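4.2 Contact Segmentation and Grasp Timing on Soft Objects

The planner described in Section 3 needs to know when each finger pair is loaded and when it is free. On rigid objects this is simple. The opening width drops, stops at the width of the object, and stays there until release. On bedding and clothing the same signal is much less clean. The fingers keep closing after first contact as the material folds and compresses, and the width at which the operator considers the object held can differ by several centimeters between two grasps on the same item.

We therefore split each demonstration into segments with a small classifier that we call Kesto. It takes the opening width, its rate of change, and a cropped patch of the wrist view centered between the fingertips. The output is one of four labels per time step: free, closing, loaded, opening. Kesto runs on each hand separately. We tried a joint version with both hands as input, but it tended to copy the label of the faster hand onto the slower one, and we dropped it.

Training data for Kesto comes from the Flokanstead recordings, which cover home tasks with handheld grippers: making beds, folding laundry, moving pillows and sorting clothes. We labeled 33 demonstrations by hand and held out 6 of them for testing. The rest of the set was labeled by the classifier and then checked only where the two hands disagreed for longer than half a second. Figure 4 gives a view from the pillow task. 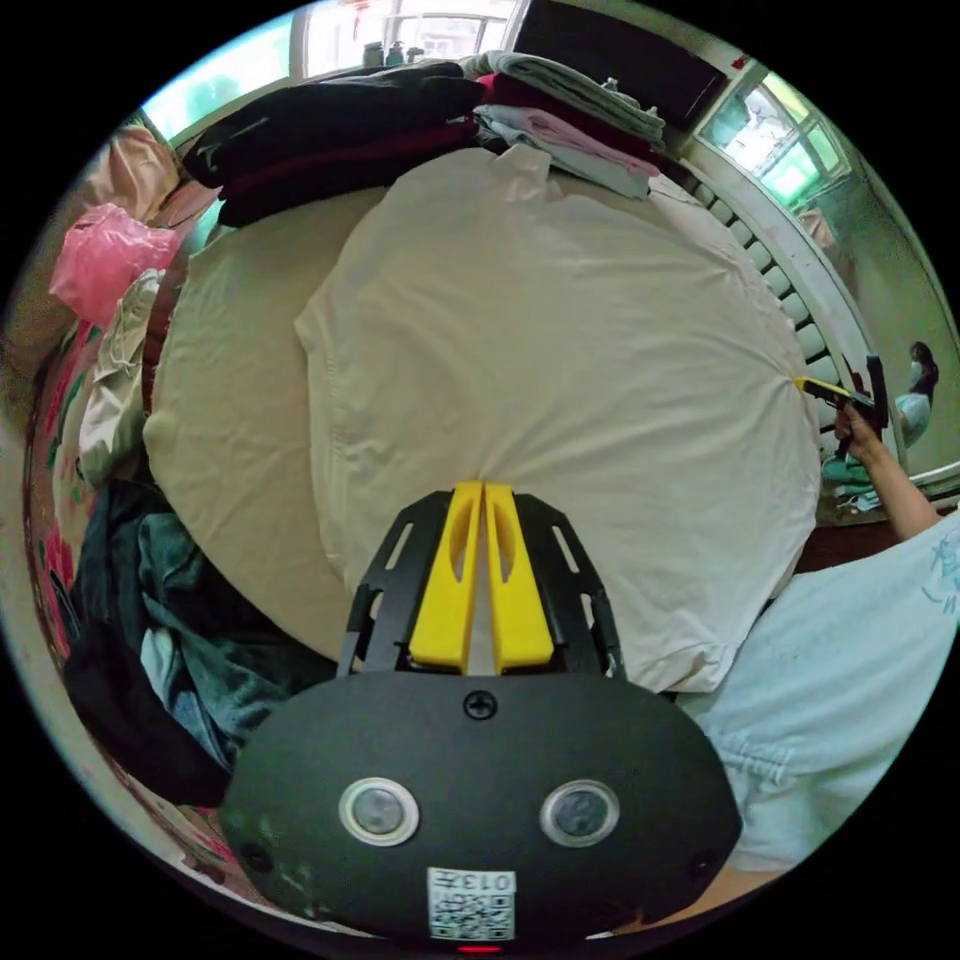

Figure 4. Wrist view during two-handed handling of a pillow. The yellow fingers of the near gripper gather the fabric while the second gripper touches the pillow at its right edge.

Why not segment on opening width alone and skip the image patch?
Width alone cannot tell a hand that is closing on nothing from one that is slowly compressing a thick object, and the planner has to treat those two cases differently.

The patch is cropped before any color normalization. We found that normalizing the full view first made the fingertip region too dark whenever a window was in the background, and the classifier then missed the start of contact. Cropping first removed most of these misses. The crop is fixed with respect to the gripper body, so it does not need to be tracked.

Once the segments are in place, they are passed to the planner as constraints. A loaded segment on both hands means that the relative pose between the two grippers may change only slowly. A loaded segment on one hand and a free segment on the other leaves the free hand unconstrained except for collision checks. We do not model the shape of the object. A mesh of the fabric would have to be updated at every step, and our attempts to do this ran far too slowly to be useful during execution.

The two clocks are a second source of error. Each handheld unit writes its own time stamps, and the offset between them drifts over a session. The Tshabalala alignment tool, which we use unchanged, estimates the offset from motion that both units share and corrects it once per demonstration. With the correction turned off, loaded segments on the left and right hands no longer overlap where they should, and the planner reads a two-handed lift as two short one-handed pulls. The resulting motion drags the item sideways. Anyone using this pipeline on new recordings should check the alignment before looking at anything else.

We also had to choose a minimum segment length. Short loaded segments often come from a fingertip brushing the sheet. We remove any loaded segment shorter than 12 time steps and merge it into its neighbors. A lower value left false contacts in the bed-making task, while a value of 18 began to delete real regrasps, mostly at pillow corners and along folded edges. The same threshold is used for all tasks - we did not tune it per object.

The controller, Fadness, receives the planned trajectories at a fixed rate and adds a force limit on the fingers during closing. It does not wait for the planned width to be reached. If the limit is hit early, the hand is marked as loaded and the plan moves on. This matters most on thick items, where the demonstrated width and the width at execution rarely match.

One case is still open. When an operator lets the material slide through partly closed fingers, as when smoothing an edge, Kesto switches between loaded and closing several times in a row. The length filter hides most of these switches but also hides the sliding itself, so the planner sees a fixed grasp. We treat sliding contact as out of scope here and leave those parts of the recordings out of the tests in Section 5.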